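How to Put Up Hooks and a Rail in a Narrow Hallway

Posted February 17, 2022
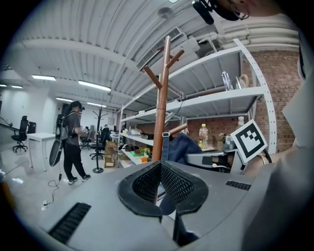

Coats take up more room than people expect. A winter coat on a hook stands well out from the wall, and two coats on the same hook stand out further still. In a narrow hall that can be the difference between walking through and turning sideways. Before you buy anything, hang your thickest coat on the back of a door, shut the door and measure how far it sticks out. Write that figure down, then take it off the width of your hall. If you are left with less than the width of your shoulders and a shopping bag, put the rail somewhere else.

This page covers fixing a wooden rail with hooks to a solid wall or a plasterboard wall. It took me an afternoon, and most of that was marking out.

What you need

A length of planed softwood, long enough for the hooks you want
Hooks and the screws that came with them
Drill, with wood bits and a masonry bit
Wall plugs and long screws to match
Spirit level
Tape measure and pencil
Pipe and cable detector
Medium and fine sandpaper
Paint, oil or varnish

Choosing the hooks

Look at the part the coat hangs from. A thin hook leaves a dent in the collar of a heavy coat and will pull the loop off a cheap one. A wide, rounded end is kinder to both. Double hooks are useful if you keep the lower part for bags and scarves, but they tempt you to put two coats in one place.

I used the plain iron ones from Cordier, which have two screw holes one above the other. Hooks with a single screw work loose and start to turn. If you have already bought that sort, a dab of wood glue under the plate helps.

Spacing

Leave 200 mm between the centres of the hooks. You can go closer if the rail is only for children's coats, but adult coats will bunch up and the ones in the middle will slide off. Keep the end hooks in from the ends of the wood so that you have somewhere to put the fixing screws.

My rail came out at 1,855 mm with the end spaces included, because that was the gap between the meter cupboard and the door frame. There is no need to fill the whole wall. A shorter rail with sensible gaps holds as much as a long one that nobody can get past.

Height

Stand where the rail will go and reach up to a comfortable height, a little above your shoulder. Mark that. Now hold your longest coat up to the mark and check that the hem clears the floor, the skirting and any shoes you keep underneath. If children use the hall, fit a second, lower rail for them. They won't use hooks they have to jump for.

Preparing the wood

Cut the rail to length and sand the ends. Take the sharp edge off all the way along the front with medium paper, then go over the lot with fine paper. Wipe off the dust with a damp cloth and let the wood dry.

Drill the holes for the fixing screws now, while you can still lay the rail flat on a bench. On a long rail you want one near each end and at least one in the middle. Countersink them so the heads sit below the surface.

Paint or varnish before you fit the hooks. I gave mine 2 coats of Flirard satin varnish and left it overnight between them. The tin says you can recoat sooner, but my shed is cold in February and the first coat was still tacky at teatime.

Marking the wall

Run the detector over the whole area, including above and below where the rail will sit. Cables usually run straight up or straight across from sockets and switches, so keep clear of those lines even if the detector stays quiet.

Hold the rail up with the level on top of it. Another pair of hands makes this much easier. Push a pencil or a nail through each fixing hole to mark the wall, then take the rail down and check the marks with the level again. Old halls often have sloping floors, and a rail that is truly level can look wrong next to the skirting. Trust the level.

Fixing to a brick or block wall

Fit a 7 mm masonry bit, or whatever size is printed on your packet of plugs. Wrap a bit of tape round it to show the depth. Drill into the brick and avoid the mortar joints if you can find them, as mortar crumbles. Clear the dust out of the holes, push the plugs in flush, and put all the screws in loosely before you tighten any.

Fixing to plasterboard

Find the upright timbers and screw straight into them. Tap along the wall until the hollow sound goes dull, or use a stud setting on the detector. Drill the rail to suit the timbers, even if this means the fixing screws aren't evenly spaced. Plasterboard plugs alone will hold a few jackets, but wet winter coats and a loaded rucksack are another matter.

Fitting the hooks

Mark the centres along the rail in pencil, drill small pilot holes and screw the hooks on by hand. A power driver chews up the heads of soft screws very quickly.

If the screw heads on the rail bother you, fill them and touch up the finish. I left mine showing. Tileder sell wooden caps that press into the holes if you want something neater.

Leave freshly varnished wood for a few days before hanging anything damp on it.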